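首页 栏目 选题库 会议纪要 关于我们 登录

搜索本站内容 请输入关键词 搜索

编辑部选题会纪要

日期：2023年3月2日
地点：二楼小会议室，两人线上接入
主持：Evdokia Vasilakis
记录：韩砚秋
出席：Darius Căpraru、罗思齐、邵敏、贺川、韩砚秋
请假：影像组一人

一、上次纪要的确认

上次纪要第三项写的是“一致同意开设播客推荐栏目”。Darius 提出不准确，他当时说的是“可以试，但我不看好”，这不叫同意。改为“多数同意”。其余无异议。

二、科技纪录片专题：要不要做

邵敏介绍方案。专题暂名“代码背后”，推荐12部以科技行业为题材的纪录片和迷你纪录剧，每部写四百字左右的短评，另配一篇总论，计划八月上线。她的理由是去年的书单专题数据不错，读者愿意收藏清单类内容。

Evdokia 问，“数据不错”指什么。邵敏答收藏数1,238。Evdokia 追问有多少人收藏之后又回来打开过，后台查得到的是178。她认为这两个数字放在一起看，只能说明读者喜欢点收藏按钮。邵敏不同意，说清单本来就是先存着的东西，隔半年再翻也正常，后台只统计三十天。这一点没有谈拢，记录在此。

贺川问选片标准。邵敏说以“能让外行看懂这个行业怎么运转”为准。Darius 说这个标准他每年都听到，最后选出来的都是创始人传记：车库、融资、闹翻、上台演讲。他翻了初选名单，一大半是这个路数，真正讲测试、运维、客服外包的一部也没有。他的原话是：“外行看完只会知道老板们脾气都很坏。”

罗思齐替名单说了几句。创始人的片子好找，有字幕，画质过得去；讲基层岗位的多半是学生作业或者电影节短片，读者看了推荐也找不到片源。Evdokia 承认片源是实际困难，但提醒说，找不到片源和不值得推荐是两回事，短评里可以写明哪里放过、现在能不能看到。

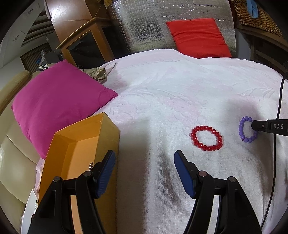 名单于是逐部过了一遍，争论比较多的有两部。

《Skakano》。讲一家小型软件公司从接外包到自己做产品的三年。邵敏把它排在第一位，称其“罕见地诚实”。Darius 看过两遍，他怀疑的地方在于片尾鸣谢里有该公司市场部，片中却没有一句交代。公司裁人那一段只有离职员工的背影和一段钢琴，没有一个人开口说话。他认为这种处理称不上诚实，最多算克制，而且克制得对公司很有利。罗思齐说导演在访谈里解释过，离职的人签了保密条款。Darius 问访谈登在哪里，罗思齐一时答不上来，会后去找。找不到的话，这个说法不能写进短评。

《Plodetti》。迷你纪录剧，共5集，讲一个支付系统上线失败的经过。大家都承认前两集好看。分歧在第四集，那场深夜事故会议拍得太完整，机位有三四个，每个人说话都不抢话。贺川做过两年后端，他说他参加过的事故会议里，一半时间在找谁有权限，另一半时间在等那个人回消息，从来没有人站在白板前面讲那么清楚。他推断是事后重演。制作方的介绍里没有提重演，也没有否认。Evdokia 的意见：可以推荐，短评里写“部分段落疑似重演，制作方未作说明”，不要写“全程实录”。邵敏担心“疑似”两个字惹麻烦，Evdokia 说那就先发邮件问制作方，问了不答也可以照实写。

此外有两部因为记录人和邵敏都只看过预告片，暂时移出名单。Evdokia 重申，没有看完的不写，看二倍速的请注明，或者重看。贺川问二倍速怎么查，无人回答。

决定：
专题保留，标题不用“代码背后”，另拟。
名单中创始人题材不超过一半。
补充至少两部讲非管理岗位的片子，由罗思齐和贺川各找一部。
总论由 Darius 写。他表示写可以，但不保证读起来像推荐。

三、合作方来函

平台 Dunbar 来函，愿意为专题提供首页推荐位，条件是名单中“适当体现”该平台独家片目。函件没有写几部，也没有写推荐位放多久。

邵敏认为可以谈，反正名单里本来就有两部在该平台。Evdokia 的看法是，本来就有的不需要谈，需要谈的就是本来没有的。她问邵敏，如果对方要求加第三部，而那一部我们都觉得平庸，怎么办。邵敏说可以写得中性一点。Darius 说中性的推荐语他读得出来，读者也读得出来。

贺川提出折中办法：接受推荐位，名单不动，页面上标明合作关系。Evdokia 同意按这个口径回函，但她估计对方不会接受。回函由邵敏起草，发出前抄送全体。

四、评分工具试用情况

罗思齐汇报 Pledberg 的试用。该工具号称能根据字幕和观众评论自动生成“行业真实度”分数。试用两周，喂进去的片子分数都集中在七十到八十之间，《Skakano》和一部讲咖啡机的广告片只差一分。供应商的解释是样本不够，建议升级到付费版。

Darius 问“真实度”是怎么定义的，罗思齐转述供应商的说法：综合多个维度。问是哪些维度，说明书里没有。Darius 建议到此为止。

罗思齐本人对工具也没有太大信心，但觉得其中的字幕检索功能有用，找台词比手动拖进度条快得多。Evdokia 问能不能只用检索、不用评分。要问供应商是否单卖。评分一律不上页面，包括内部草稿，免得有人顺手引用。

五、读者来信

上月有读者来信，指出我们在一篇旧文里把剧中虚构的公司当成真公司写了进去。核对属实。稿子是贺川写的，编辑是记录人，两人都没有看出来。已在文末加更正。

Evdokia 要求今后涉及剧集和伪纪录片的稿件，公司名、产品名逐个核对。贺川说有些伪纪录片连官网都做了，光搜名字不够。讨论后定为：至少两个互不相干的来源，官网不算来源。Darius 补了一句，互相抄的两个网站也不算两个。

六、其他

播客推荐栏目第一期推迟，稿子只到了一篇。邵敏问推迟到什么时候，Evdokia 说等第二篇到了再定，现在定日期没有意义。

影像组请假，配图进度没有人能汇报，下次补。

待办
邵敏：重拟专题标题三个以上；起草给 Dunbar 的回函；致信《Plodetti》制作方。
罗思齐：查《Skakano》导演访谈出处；问 Pledberg 检索功能能否单独购买；补片一部。
贺川：补片一部；整理核对公司名的步骤，写一页以内。
Darius Căpraru：总论提纲。
韩砚秋：更新名单，标出每部由谁看完、在哪里看的。

下次会议时间另行通知。对本纪要有异议的，请在下次会前直接回复记录人，不要在群里改。

联系编辑部 | 投稿须知 | 版权所有 未经许可不得转载 | 返回顶部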